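# Rules for folding

I have now read the Stider good practice guide for household handling work twice, the second time with a pencil. It runs to 50 pages. I went in wanting to like it, because the field could do with some shared habits, and I came out grumbling in the margins.

The guide deals with the sort of work where a person uses a hand-held gripper in an ordinary home, and the recordings are used later to teach a robot arm. Its first chapter is lifted more or less whole from Usman's old shop-floor sheet of 1997. That sheet was written for fixed arms behind a fence. It says to mark out the working area with tape and keep people clear of it. Try taping out a bed. Try keeping people clear of a tool that has a hand inside it.

Chapter two says every session should have 100 repeats of each task before moving on. No source is given. I asked on the Drikent mailing list where the number came from and got three replies, all of them guesses. My own view is that somebody liked the look of it. By the fiftieth fold of the same shirt you are folding like a tired person, and I doubt a robot needs to learn that.

Some of it is sound. Check the pads before each session. Write down which fabric was used, in words a stranger would follow. Stop if the cable snags. I would have been happy with a single sheet of those.

What bothers me more is the badge. Finish the checklist and you may put "Salta Level 2" on your work, and as far as I can tell the checklist only asks if you own a written procedure. Whether you follow it is left to your conscience. I have filled in enough forms of that kind to know what they are worth, and I'd want to see a spot check or two before I trusted the badge on anyone's work, mine included.

The soft goods section is the one I keep going back to. It asks for a "neutral, uncluttered surface", which rules out most beds I have met.

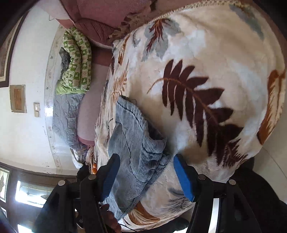 Should a good practice guide set one grip force for all cloth?

It should set a way of finding the force and leave the figure to the person doing the work, with a note of what they settled on and why.

Stider gives one figure, in a table on page 20, and the footnote to it points to an appendix my copy doesn't have. I've written to ask for it. Comments on the draft close in April, so there is still time for them to send it.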